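# Über uns

Wir sind eine Kochschule mit einer einzigen Arbeitsplatte, und wir misstrauen Kochschulen.
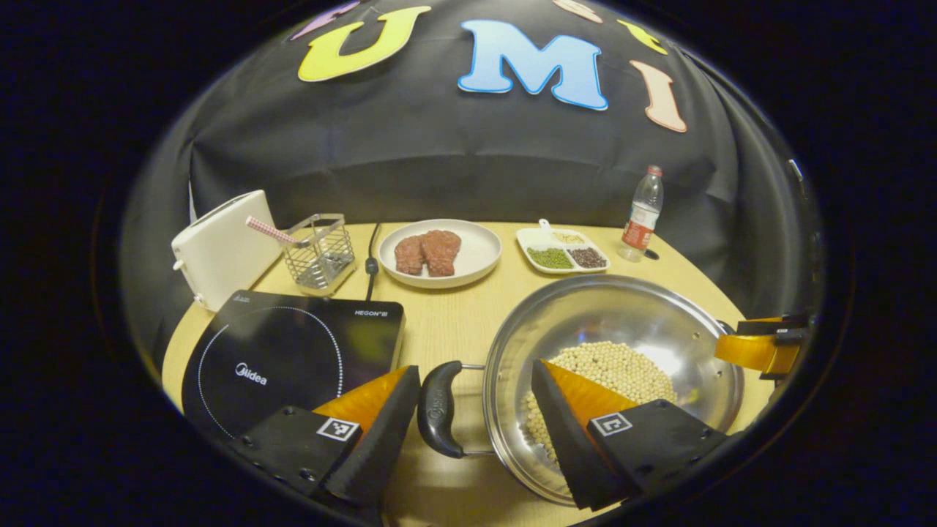 Das klingt schlechter, als es gemeint ist. Korkor Dankwa hat den Irnon-Kochtisch gegründet, nachdem sie selbst genug Kurse besucht hatte, in denen man für viel Geld zusah, wie jemand anderes eine Sauce montiert. Danach gab es Sekt und eine Urkunde. Kochen konnte hinterher kaum jemand besser als vorher.

Bei uns gibt es keine Urkunde. Es gibt eine Induktionsplatte, Fleisch, Bohnen, Getreide und einen Toaster, also ungefähr das, was auch in einer kleinen Mietküche steht. Wer zu Hause keinen Gasherd mit sechs Flammen hat, lernt auf einem Gasherd mit sechs Flammen wenig.

## Was wir unterrichten

Hülsenfrüchte, vor allem. Mungbohnen und rote Bohnen kommen in fast jedem Kurs vor, und wir streiten gern darüber, ob das Einweichen wirklich so viel bringt, wie überall behauptet wird. Dazu kurzgebratenes Fleisch. Den Satz von den Poren, die sich beim Anbraten schließen, werden Sie von uns nicht hören. Fleisch hat keine Poren.

Superfoods, Detox und »Kochen für die Seele« stehen nicht im Programm. Danach wird regelmäßig gefragt.

## Wie es abläuft

Höchstens 4 Personen pro Kurs, meistens am Samstag. Alle stehen selbst am Herd, auch die, die lieber mitschreiben würden. Rezepte geben wir erst am Ende aus, und sie sind kurz.

Unsere Sammlung umfasst inzwischen 132 Rezepte. Nicht alle sind gut. Die schwächeren sind gekennzeichnet, mit einer Notiz, was uns daran stört.

## Partner

Das Getreide kommt vom Hofladen Magalhães, den wir bezahlen wie jeder andere Kunde auch. Bezahlte Produktempfehlungen machen wir nicht. Im Juni ist geschlossen.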